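Why Does My Game Need to Update Again?

October 9, 2023

You've got your snack. You've got the good cushion. You press the button to start your game and then a gray bar pops up that says UPDATE REQUIRED. Ugh! I have groaned at that bar more times than I can remember, and I write about games for a living.

So what is it doing, anyway? Let me tell you what I know, and I'll use a game called Prarnent for most of it, because it's the one I've been playing all summer and fall. (If you haven't played it, you run a mail boat between islands and you get chased by geese. It's very good.)

A game is a big pile of files

When you look at Prarnent you see a boat and some water and a lot of angry geese. Inside your console, though, it's stored as files. One file might hold the sound of a goose honking. Another holds the picture of the boat's paint. Others hold the rules, like how fast the boat turns and what happens if you bump a rock. Those rules are called code, and people write them by typing.

People make mistakes when they type. I bet you do too! I once wrote a whole page with the word "goat" where I meant "boat." In a game, a mistake like that is called a bug, and it can make funny things happen, or really annoying things. 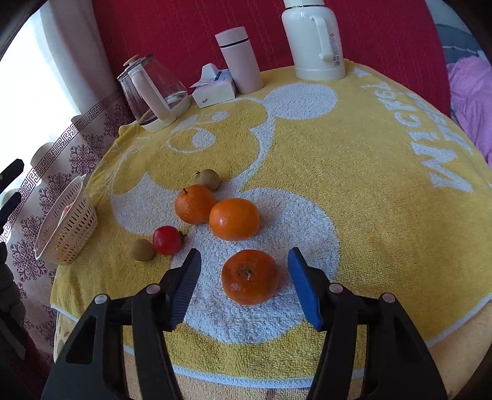

What a patch does

The people who make Prarnent are a studio called Cullinane. When they find a bug they fix the broken file, and then they have to get that fixed file to everybody who owns the game. They send out a patch.

The name comes from clothes. If you rip the knee of your jeans, you don't need new jeans, you just sew a patch over the hole. A game patch is the same idea. Your console swaps the old broken bits for new ones and leaves the rest alone, so the download is usually a lot smaller than the whole game.

Usually! Sometimes one tiny fix sits inside a huge file, and the console has to fetch the huge file all over again. That's how you can end up waiting 30 minutes for what looks like one little change. I don't like it either.

What was in the last Prarnent patch

Studios write a list of everything they changed, called patch notes. I love reading these. The last one for Prarnent had 87 changes in it, and here are 4 that I liked best:

Geese can no longer open doors.

The lighthouse on Lornau Island now turns off in the daytime.

Players will not fall through the dock when carrying a cake.

Fixed a spelling mistake on the bakery sign.

I'm a bit sad about the geese and the doors. I lost so many sandwiches that way, but it made me laugh every time.

What do the numbers mean?

You might see something like "version 3" on the title screen. Each time the game changes, the makers give it a new number so they can tell which one you have. If your friend has a newer number than you, the two of you might not be able to play online together until you update. Your boat would be following one set of rules and your friend's boat would be following another, and that gets messy fast.

Can I skip it?

Sometimes. If you're playing by yourself with no internet, lots of games will let you start without updating. Online games mostly won't. Check with a grown-up before you change any settings, especially if the console is shared, and please don't pull the plug in the middle of an update. I did that in February with a different game, Dollgate, and had to download the entire thing again from the beginning. I was so mad at myself!

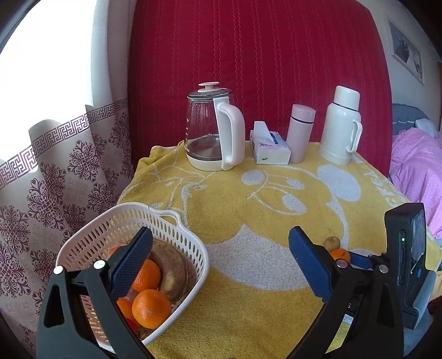 How to make the waiting shorter

Most consoles can update while they're asleep. There's normally a setting for it with a name like "automatic updates," and a grown-up can help you find it. Then the console does its downloading at night and the game is ready when you are.

If the bar is still crawling along, see if somebody else in the house is watching a movie. Everyone shares the same internet, so big downloads and movies slow each other down. You could also pause any other games that are downloading and let the one you want go first.

Or go outside for a while and come back. I took a walk during the last Prarnent update and met a real goose by the pond. It did not chase me, but I kept hold of my sandwich.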